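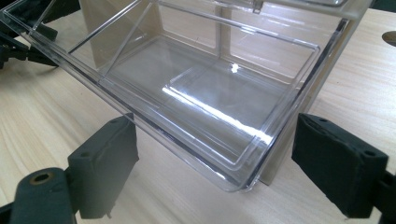
The Dimedbridge Bin Challenge is a student robotics project run each spring at Dulano Technical College, in which teams teach a machine to tidy a table, a skill many of the students are still working on themselves. It began as a two-week assignment in an introductory automation class and has since grown to fill most of a semester.

Format

Each team collects its own demonstrations with a hand-held gripper, moving objects by hand while a camera on the tool records the motion. A minimum of 200 demonstrations is required before any training may begin. The class record is 258, set by a team that had misread the rules and thought it was behind.

Teams are then given 12 attempts on the robot arm, known as Goka after a word someone left on the lab whiteboard. A dropped object costs one point. A dropped object that lands in the correct place also costs one point, a ruling that has been appealed every year without success.

Objects

The object list changes every February. Clear plastic containers are the most disliked entry, as glare and see-through walls make their edges hard for a camera to pick out. Students have proposed painting them. The rules now contain a sentence about paint.

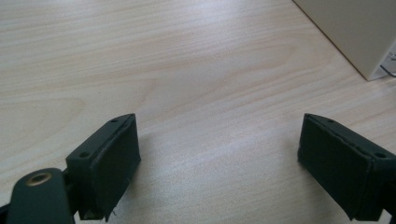 Gripper fingers held wide apart over the tabletop.

Grading

Half of the grade comes from the robot's score and half from a written log, which must list failed attempts as well as good ones. The logs tend to be long.

The Villanueva Cup, a separate prize, goes to the team with the clearest log. It is a mug - the original cup was used in a demonstration.

See also

Dulano Open Lab Night
Goka (robot arm)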